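We use cookies to remember your settings. By continuing to read you accept this. OK | More

Destilau, second viewing

February 2023

I watched Destilau again last week, on a small laptop this time, and the problem I had with it in the theater is still there. It is a sound problem, and most of the reviews I have read treat it as a pacing problem.

For those who missed it: a still operator named Pinheiro runs a failing distillery in a river valley, his brother comes back from the coast to sell it, and the two of them spend most of the film in one long shed. The director, Yurii Kravets, shot nearly everything with a locked camera and long takes. The dialogue is sparse. The shed is loud. That is the setup and, for the first hour, also the plot.

The film is split into 5 chapters with title cards. In the first two, the hum of the still sits in the center channel, mixed with the voices. From the third chapter on, it moves to the surrounds and drops in level, and the voices are left on their own in the middle. Viewers hear this as the film going slack. The shots in chapter three are in fact a little shorter than those in chapter two. What changed is that the floor went out from under the dialogue, and a pause over silence feels longer than a pause over a hum.

I assume this was a choice. The brothers stop running the still at that point, so a quieter shed makes sense in the story. But the hum does not stop, it only moves, and a sound that moves to the back of the room without a cut or a change of angle reads as a mixing error. Two people in my row turned around to look at the wall. 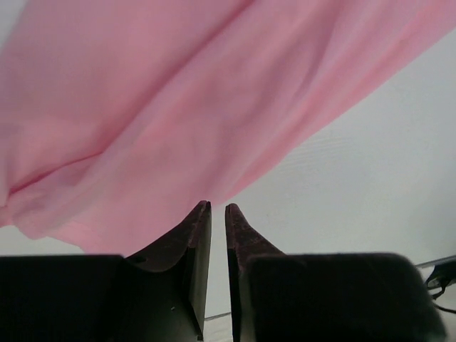

Pink cloth, folds and crease.

The color work is more consistent. The interior shots stay in a narrow range of brown and gray, with the blacks lifted enough that you can read the tanks in the background. Daylight comes in from one side only, and the grade does not try to fix the difference in exposure between the brothers. One of them is always a stop darker. This swaps over in chapter four, with no line of dialogue to mark it, and I missed it completely the first time.

The lens choice is worth a note. The close shots have the flattened look of a long lens used from far back, so the door behind the actors seems to sit right at their shoulders. The wide shots do the opposite and push the same door a long way off. Cutting between them makes the shed change size. It is an old trick, but it is used with some restraint, and only in scenes where the sale is being discussed.

The ending I still do not like. The last chapter leaves the shed for Veltport, the harbor town where the buyer lives, and the camera starts to move. There is a slow track along the dock that lasts most of a reel and shows us very little we need. After so much time with a fixed camera, any movement carries weight, and here it is spent on a parking lot and a row of boats. The final conversation would have worked better in the shed — or over the phone, which is how the brothers talk in the opening scene.

On the home version: the disc from Clundel has the original mix and a stereo fold-down. Use the fold-down if you can. With everything in front, the hum stays put and chapter three plays much better. The subtitles are fine, apart from the song in the bar scene, which is not translated at all. There are no extras other than a trailer, and the trailer gives away the sale.

I would put it at 2 stars out of 4 in the theater and a half star higher at home. I have not seen his first feature. The library copy has been checked out since November, and I am next on the hold list.

4 comments | 2 shares

Recent posts
Why do night scenes look blue?
Aspect ratios and the old projector
Three films with no score
Notes on a bad subtitle track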